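4.2 Surface detail and lighting of the Forkdale interiors

The second group of test models was built from the Forkdale reference set, which covers the rooms of a small farmhouse. Each room was first blocked out with simple volumes, and a single area light was placed outside the window to fix the direction of the shadows. No textures were assigned at this stage. We found in the earlier tests that textured models drew attention away from errors in scale, and two of the rooms had to be rebuilt for that reason.

Materials were then added in two passes. In the first pass every object was given a flat colour sampled from the reference photographs. In the second, roughness and bump maps were painted by hand in Zilorel at the same resolution for all objects, whatever their size on screen. The set contains 197 objects, of which 30 were modelled with worn or damaged edges. Saraç used a procedural mask for edge wear, which is quick to apply but gives the same degree of wear to a door frame and to a tin cup. We painted ours by hand for this group and kept the procedural mask for comparison.

All rooms were rendered in Emetti with 200 samples per pixel. Noise remained in the darker corners of the kitchen and the stairwell, and these two rooms were rendered again with a second fill light at low strength. The denoiser was left off throughout, as it softened the bump maps on plaster and unpainted wood.

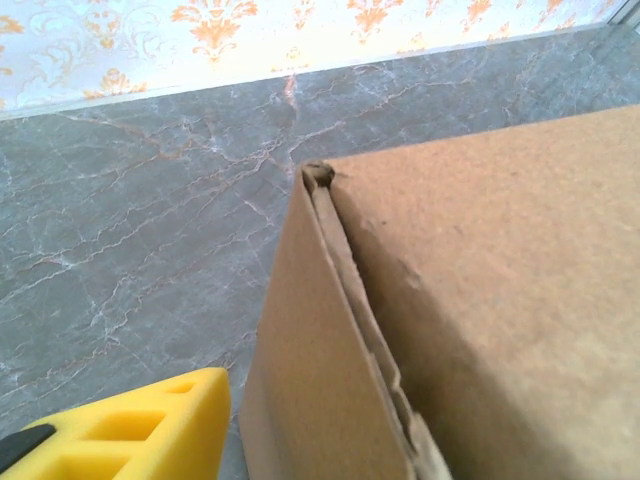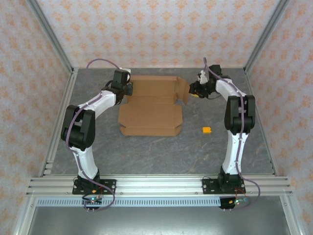
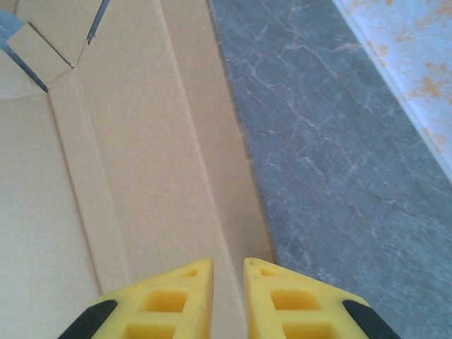 Figure 7. Views: cardboard (first and second) and moulded yellow parts (third).

Edge wear had the largest effect on how viewers rated the finished renders. Objects with clean, straight edges were often picked out as computer-made even when their colour and roughness were close to the reference. The difference was clearest in layered materials. In the first view of Figure 7 the cut edge of the cardboard shows thin parallel sheets with a ridged core between them, and the strip is slightly frayed, with small tears along it. A bump map alone did not reproduce this, and the edge had to be modelled as separate geometry with a displaced outer sheet. Flat faces needed far less work, and a matte material with a slow change in tone was enough in most cases. The hand-painted masks took longer to prepare than the procedural ones, and for objects in the background the two could not be told apart at the final image size.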